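About us

Lachance Home Cleaning. Family run, been going since a March so cold the van wouldn't start. Still got the van. Mostly starts.

We clean houses and small offices in Raltberg and out as far as Clurnodwood. Kitchens, floors, bathrooms, the oven if you ask when you book (please ask when you book, it's a separate slot). Regular visits, one-offs, move-outs. No carpets - we used to, didn't like the results, sold the machine.

318 homes on the regular list at the moment. 1,806 visits last year, which is more than we planned for and the reason the phone went unanswered so much in the spring. Sorry about that. There's a second line now.

How it works. You call or fill in the form. We come and look, takes 5 minutes in a flat, longer in a house. You get a price in writing the same day. If you say yes you get the same two people each visit, as far as holidays and flu allow. Keys are tagged with a number, never an address.

Products - we bring our own. Most of it is unscented, bought in bulk from Drosix and decanted at the office. If you'd rather we used yours, leave them out somewhere easy to see and we will. Stone worktops, tell us beforehand. No vinegar on stone, ever, whatever your aunt says.

Tile is what we get asked about most. Grout especialy. Plain warm water first, then a soft brush, then leave it alone to dry before you decide its still dirty.

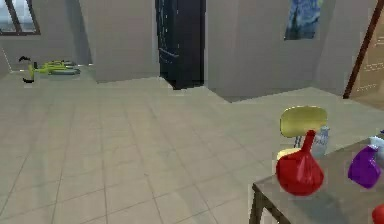
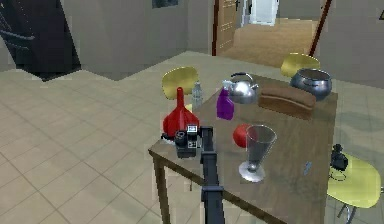
Prices start on the rates page, no contract, cancel the day before and you pay nothing. Cancel on the morning and its half. Pets fine. Shoes off if you want them off, just say.

We're insured for breakages. Had a lamp and a shower door so far this year, both paid out inside the week.

Hiring too, mornings mainly, driving license needed for the Clurnodwood round. We train you, paid from the first day. Send a note through the form and put "work" in the top line or it ends up in with the bookings.

Office is open weekdays 8 to 4. Page last updated Sep 12, 2022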